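Una mañana en la feria de las rupturas

La Feria del Divorcio de Ellulholm se celebra en el antiguo recinto ganadero, detalle que los organizadores prefieren no comentar. La entrada cuesta 60 coronas y la de pareja no tiene descuento. Pregunté dos veces.

Llegué el 18 de diciembre de 2024, a primera hora, con la idea de ver cómo funciona por dentro el negocio de las separaciones de famosos. Según el folleto, la edición anterior recibió 3841 visitantes. El folleto no aclara cuántos volvieron a casa juntos.

El pasillo central lo ocupaba Salorach, una agencia que redacta comunicados de ruptura. Tienen 231 modelos en catálogo, desde el "seguimos siendo una familia" hasta el "rogamos respeto en estos momentos", que es el más vendido y también el más corto. Me dejaron hojear el muestrario. La palabra "cariño" sale en casi todas las páginas; la palabra "abogado", en ninguna.
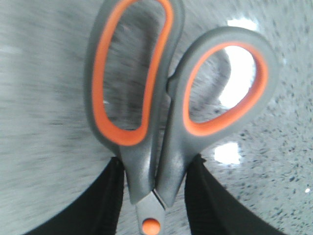
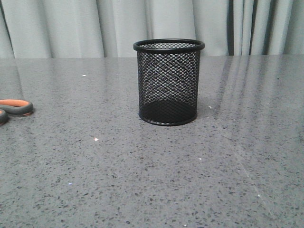
Tijeras de mangos grises y naranjas; después, un cubilete de malla negra.

A las once hubo una charla de Kyei, el portal de cotilleos, sobre fuentes cercanas a la pareja. Me enteré de que hay grados: la fuente próxima, la muy próxima y el amigo del entorno, que suele ser la propia pareja con otro número de teléfono. El público tomaba apuntes con una seriedad que ya quisieran muchas facultades.

En el pabellón 2 estaba Wustisex, que empezó como consultorio sentimental por radio y ahora organiza reconciliaciones con exclusiva incluida. Su paquete de invierno cubre una cena, un paseo por la playa y unas fotos robadas - robadas con cita previa, se entiende. Si la cosa cuaja antes de febrero, regalan la renovación de votos.

Comí en la cafetería, un bocadillo de arenque bastante digno, en una mesa para dos. El camarero retiró el segundo cubierto sin preguntar.

El autobús de vuelta sale cada hora desde la puerta norte. Los domingos no hay.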